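New sorting rules for homes in Peddale start after the summer

2022-07-31

Households in Peddale will have to separate food waste and used paper cups from the rest of their trash under new rules approved by the town council this month. The change covers 3085 homes and also the small businesses on the main street, which until now had their own contract.

The town says the old system became too expensive. In January the price for bringing mixed trash to the Clokier transfer station went up, and the town had to take money from the road budget to pay the difference. With the new rules, less mixed trash should go to Clokier, and the council hopes to put this money back next year.

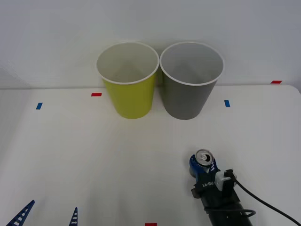

Each home will receive a letter with the collection days for its street. Food waste will be picked up every week, and paper cups and cartons every second week. People who live in apartment buildings will use shared containers in the yard, and the building owner has to keep the lids closed and the path free. There will be no fines in the first months. After that, a household that mixes its trash again and again can get a fine of $30.

The company Drosteo, which already collects glass in the town, won the contract for the new pickup. It will use the same trucks in the morning, but on different routes. Residents of the upper streets asked at the last meeting if the trucks can pass there in winter. The council answered that on days with heavy snow the pickup will move to the next working day, and a notice will be put on the town website.

Cups are a new part of the plan. Until now they went in the normal trash, because most paper cups have a thin plastic layer inside and the paper mill could not use them. The mill in Pacheco has now changed its process and accepts them, if they are empty and without lids. Colored cups are also fine.

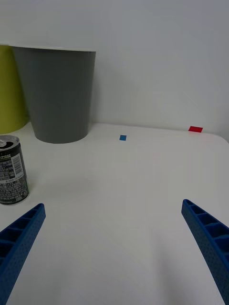

A white table against a plain wall.

A trial with 246 homes was held in the spring. Most families said that the sorting was easy to learn, but several complained about the smell from food waste on warm days. For this reason the town will give out paper bags for the kitchen - 4000 of them are already at the town hall, and they are free while they last.
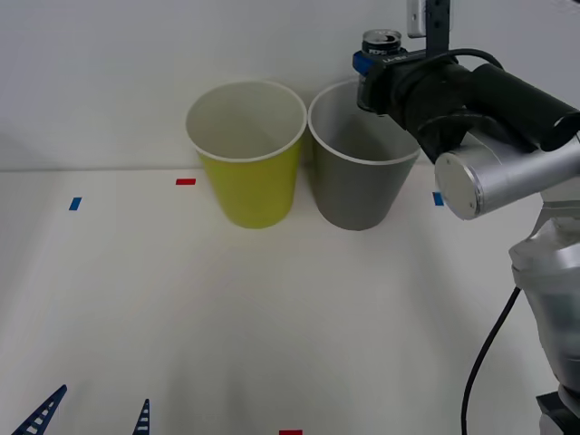 Two paper cups, one yellow-green and one gray, with white rims.

Cafes can ask for a separate collection point for cups near their door. The form is at the front desk of the town hall and must be returned before the new pickup begins. Residents who did not receive a letter by then should also ask there.

Contact the newsroom | Copyright 2022 Peddale local news | Back to top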